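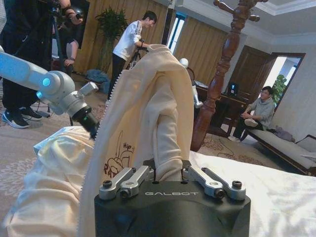 Figure 3. Wrist camera view during a garment episode. The gripper holds the fabric of a cream zip-up garment above the bed sheet; the second arm is at left.

3.2 Collecting the demonstrations

The learning system needs examples of a person-guided arm picking up and folding clothes. We recorded 236 episodes in May, using 25 garments. Each episode starts with one garment dropped on the sheet and ends when the operator releases the last fold or gives up. Failed episodes were kept and marked as failures.

Both wrist cameras and all joint positions were saved with a shared clock. Episodes were stored under the project name Elten and labeled afterward by two of us, working separately. Agathe Vidal settled the cases where our labels differed, mostly on when a grasp begins. We settled on the first image in which the fabric lifts off the sheet.

Garments with zippers caused the most labeling trouble. A stiff zipper edge holds a bunched section upright, so a poor grasp can look like a good one from the wrist. For these we checked the view from the other arm before accepting the label.

We set 24 episodes aside for testing, chosen by garment so that no test garment appears in training. The background was left as it was, with people and furniture in view. Cropping to the sheet was tried once and dropped, as it removed the upper part of tall lifts.

Training settings are listed in Section 3.3.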